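Chapter 6
The Job Next to the Machine

I started writing this chapter three times, and each time I began with robots. That was a mistake. The people I talked to at Clakness, a small firm that packs and ships kitchen goods, mostly wanted to talk about their shoulders, their lunch breaks and who gets blamed when a lid pops off.

So let's start with a box. Before a robot can handle a box at work, somebody has to show it how, and at Clakness that means picking up a pair of hand-held grippers and doing the job yourself, over and over, while the cameras on them record it. Your own fingers never touch the thing. Try it with kitchen tongs tonight and you'll see why people laugh the first time!

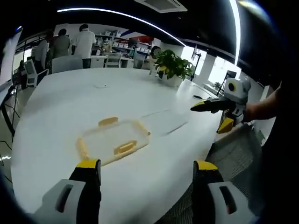 Page 92

A clear container with yellow clips on a big white table doesn't look like much of a workplace problem. But think about what your hands know about it. You know plastic is slippery, you know to leave the clips alone if you only want to move the box, and you'd slow down near a potted plant without giving it a thought. All of that has to be put into motion, one demonstration at a time.

Mamta Tomar packed orders for years before she moved over to showing tasks with the grippers. She told me the work was easier on her back and harder on her patience. "I used to be fast," she said. "Now I have to be clear." Her supervisor, Kenneth Estrella, had a different worry. The old packing line had a daily target that everyone understood, and he had no idea what a fair target was for this. He tried 99 demonstrations a shift and dropped it when people began to rush (a rushed demonstration teaches rushing, as he put it). In the end he let the crew set their own pace and take turns.

I find that part really interesting - the machine hadn't packed a single order yet, and the job had already changed. Pay grades had to be talked over. So did the question of who owns a good technique once it has been recorded, and we'll spend a good chunk of this chapter on that one.

Long objects bring up one more thing, and that's teamwork. A box can be held at one end and steered from the other, but then both ends have to move together, and the timing becomes part of the lesson.

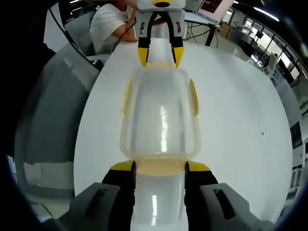

Figure 6.2. Two grippers on one container, one at each end.

When you read the Moschos case later on, keep Mamta's remark in mind. That company brought in its system in January and asked the floor staff for their views about two months afterward, and you can probably guess how those meetings went. The Fumen case runs the other way around, with staff in the room from the first planning talk, and it still had plenty of arguments.

Before you go on, write down one task you do at a job or at home that you've never had to explain to anyone. Hang on to it - we'll take it apart in Section 6.1.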